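The Case for the Assigned Tray
2025-06-24
Filed under: Opinion, Table and Kitchen

Most advice on setting a table begins with the plate and works outward. For a household that eats from bowls and drinks from tall cups, this is the wrong starting point. The unit that matters is the tray, with its cloth, one bowl and one cup, treated as a fixed set and stored, carried and washed as such.

The argument against is familiar. Sets are rigid, pieces break, and a mixed shelf lets anyone take whatever is clean. I kept a mixed shelf for years in the Worcombe flat and accept all of that. I also spent those years with four bowls of three diameters, none of which would stack, and a row of white cups that could not be told apart once they were in use.

Color solves the second problem at no cost. A green cup belongs to one place and a brown cup to another, and the assignment holds through the meal and the washing up. Plastic is adequate for this. The objection that plastic looks cheap applies mainly to shiny pieces in primary colors; a muted sage green sits well beside a white bowl.

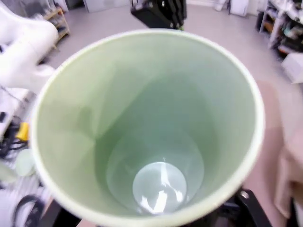 Depth is the real weakness of the tall cup. A hand that enters a wide tumbler easily will not reach the base of a narrow one, and residue collects where the wall meets the floor. A long-handled brush should be bought along with the cups. The Clavska catalog lists cups by volume alone, 500 ml in my case, and gives no mouth diameter — an omission that makes the listing nearly useless to anyone who washes by hand.

The cloth is the part people drop first, and I think they are mistaken. It stops the bowl from sliding when the tray is lifted by one end, it deadens the noise of setting down, and it marks the boundary of the place. Linen weaves grip better than smooth cotton. Size is less critical than is usually claimed. A cloth that hangs over the front of the tray does no harm on a table, though it should be folded in before carrying. Creases can be left alone.

Position should be fixed too: bowl to the left, cup to the right, both well inside the handles. With two places side by side, repeat the order exactly. Mirroring them puts two cups next to each other at the center, and the wrong one gets picked up.
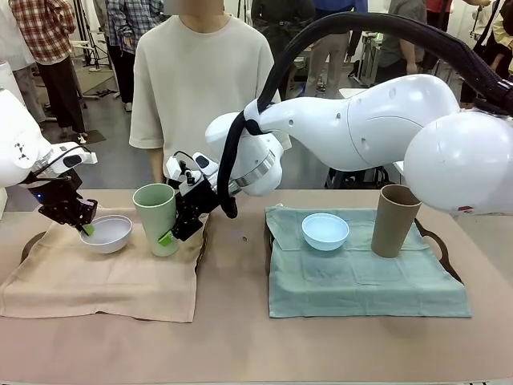
Matheson disagrees on the last point, writing that a left-handed eater needs the cup on the left and that a fixed order serves whoever lays the table more than whoever sits at it. I concede the left-handed case. The order should then be reversed for that tray alone and kept reversed, with the cup color as the reminder. Two trays laid differently every evening is the condition I am arguing against, and I plan to keep mine as they are until at least September, when the cloths will need replacing.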